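Planning the equipment budget for the folding work
Speaker notes, September 7, 2023
Speaker: Ikhsan Tambunan
Slot: 50 minutes including questions. Leave 11 for questions at the end.

Slide 1. Title

Say good morning. Thank Amirul Entili for the room and for getting the projector moved.

I look after purchasing at Gerum. I am not an engineer. Most of you know more about the grippers than I do. What I know about is orders, invoices, spares, and what happens when a part is missing on a Monday.

The talk is on how we planned the money for hand-held gripper work with clothes and bedding, what we got wrong in the first plan, and what I would put in a plan now.

I will give very few prices. Prices from our suppliers are ours, they change, and you will get your own. I will talk in shares and in numbers of things.

Slide 2. What we were asked to buy for

Irfan Nugroho came to us in January with a one-page request. People would fold clothes at home using hand-held grippers, one in each hand, and the recordings would go to the team training the folding arm. He wanted 20 grippers. That was the whole page, more or less. A number and a due date.

The plan we wrote from it had three lines: grippers, computers, travel. It was approved quickly. It should have been sent back.

Pause here. Ask who has had a request like that.

Slide 3. The first plan against what we spent

Show the bar chart. Don't read it out.

The point to make is that the gripper line was close to right. We had a quote and we paid the quote. Everything that went over was something we had no line for.

Missing lines, in the order we found them:
Fingers
Charging
Cases for carrying
Storage for recordings
Someone's time to check units in and out
Repairs

Travel came in under, because we had assumed people would come to us and then most of the work was done in homes close by.

Slide 4. Count in pairs

A gripper is no use on its own for this job. You can pick up a sock with one hand but you can't fold a pair of trousers well. So a kit is a left and a right, and the budget should be written in kits.

We ordered 20 units and called it 20. It is ten kits. If one left-hand unit goes for repair, the right-hand one sits on a shelf, and you are down a full kit. We had that in the second week. Ilham Lubis spent an afternoon phoning people to see who had a left.

What we do now: for every ten kits we buy one spare left and one spare right. They stay in the store and don't go out except as a swap.

If someone asks whether you can buy only spare right hands, as most people are right-handed and wear that side out: we looked, and the repairs were spread fairly evenly. I wouldn't bet the plan on it either way.

Slide 5. Fingers are a consumable

The fingers wear. They also get bent, trodden on and shut in doors. The first plan treated them as part of the gripper, so there was no money to replace them and each set had to be signed off separately by me. I signed a lot of forms.

Treat them like printer ink. Put in a yearly line, order in bulk, keep a box.

We buy ours from Plito. Sydorenko quoted as well, and their price was lower, but the minimum order was more than we could store or use in a year. Check the minimum order before you compare the price per piece.

Also check the lead time. Ours is 4 weeks. We reorder when the box is half empty.

Slide 6. Buy or hire

We did look at hiring. Aveck offered kits by the month with repairs included.

For hiring: no repair line, no storage at the end, easy to stop.
Against: the monthly cost passes the purchase price before the year is out, and you can't change the fingers or the mount without asking them.

Our engineers change the mount quite often, so we bought. If your project is short and you are happy with the kit as it comes, I would hire. Ask what counts as damage. Get that in writing, with pictures of each unit on the day it arrives.

Slide 7. The big arm

Say this plainly as people will ask. The folding arm itself is a separate budget and belongs to next year. Sugeng Sumampouw has the plan for it. I can say that we set aside money for the floor, the power supply and the guarding as well as the arm, and that the fitting-out line is larger than we first guessed.

Don't get drawn into a date.

If there is time, mention the insurance. Our insurer wanted a list of every unit with its number and where it was kept. We didn't have one. We do now, and it took Ilham the best part of a week to make it after the fact.

Slide 8. Labels and tracking

Leads on from the insurance.

Every unit needs a number you can read and something you can scan. Put the label where the person holding the gripper can see it without turning it over. Write the side on it as well as the number. We lost a lot of time to kits that went home as two lefts.

Budget for the labels, a scanner or a phone app, and the hours. The labels are cheap. The hours are not. We allow half a day a week for checking in and out, and in busy weeks it is more.

Buy spare labels with the first order, too. A reprint of one sheet cost us nearly what the full run did.

Slide 9. The work at the bedside

Leave this one up while talking. No need to hurry.
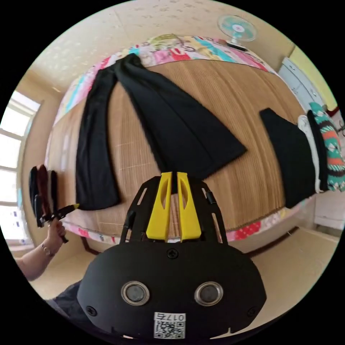
Budget for the homes you will be working in, which are mostly bedrooms with a bed as the worktable. Our first plan had folding tables in it and we took them out again. A bed is the right thing to practise on if the arm will one day work at a bed, and it costs nothing. What it does do is add clothes to the list. Black trousers laid out on a straw mat, one leg folded across, are an easy thing to see against the tan. The same trousers on a dark blanket would be hard going, so plan for a few plain covers or mats that can be lent out. The label here reads 017右, with the QR code under it, and 右 is the right-hand side, so this is the sort of marking I meant on the last slide. The yellow fingers are the part to keep a box of.

Go on to garments. We use what people have in the house and also send a bag of ours. The bag has trousers, shirts, towels and a few odd things. It needs washing between homes, and washing is a cost. We left it out of the first plan and Irfan took it home for two months before anybody asked. We now pay a laundry by weight.

Light matters to the recordings. A window is free, but a window means working in the daytime, and daytime means paying people for daytime hours or waiting for weekends. Lamps are cheap by comparison. Put in one lamp per kit, with a long lead.

Slide 10. What I would put in a plan now

Read the list slowly, people will want to write it down. It is also on the handout.

Kits, counted as left and right together
Spare left and spare right
Fingers, yearly line
Batteries and chargers, one charger more than you think per ten kits
Carrying cases, hard ones
Labels and scanning
Storage for recordings, with a second copy
Clothes, covers and laundry
Lamps and leads
Hours for checking in and out
Repairs and postage
Insurance
Disposal or resale at the end

On storage, add that the recordings grew faster than we were told. Ask the team for the size of one hour from one kit, then multiply it yourself.

On cases, add that we bought soft bags first. We then bought hard cases. So we paid for both.

Slide 11. Timing of the spend

Don't spend it all in the first month. We bought every unit at once to get the discount, and then the mount was changed, and half the stock had to be reworked.

What I would do is order 4 kits, run them for a month, write down everything that breaks or goes missing, and then place the main order. Ask the supplier to hold the discount price for the second order. Ours said yes when we asked. We hadn't asked the first time.

Hold back a tenth of the total until the halfway point. Finance may want to know what it is for. Tell them it is for the lines you haven't thought of yet. Ours accepted that once they had seen the chart on slide 3.

Slide 12. Questions

Handouts are by the door, next to the sign-in sheet.

Likely questions:

Can we see the real figures? Not the supplier prices. I can share the shares by line.

Do you sell on used kits? We haven't yet. Amirul is asking two colleges.

Who pays if a unit is broken in someone's home? We do. It is in the agreement people sign, and we have never charged anyone.

Would you use Plito again? Yes, for fingers. I haven't bought anything else from them.

If it goes quiet, ask Sugeng to say a few words on the power supply.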